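Pendero grip fault
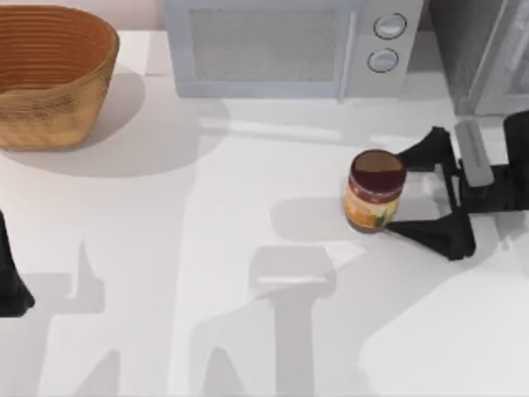
Rianne Timmermans

The Pendero grip fault was a software error in the two-armed kitchen robot simulator developed at Tirerby. It was reported on 1 May 2018. When a gripper closed on a small glass jar, the controller kept raising the finger force after contact, and the jar slipped or was thrown across the counter. The fault appeared in 10 of 200 test runs. It was traced to a contact signal that reached the controller five time steps late. Version 3 of the software added a force limit, and the tests were repeated at Paltura.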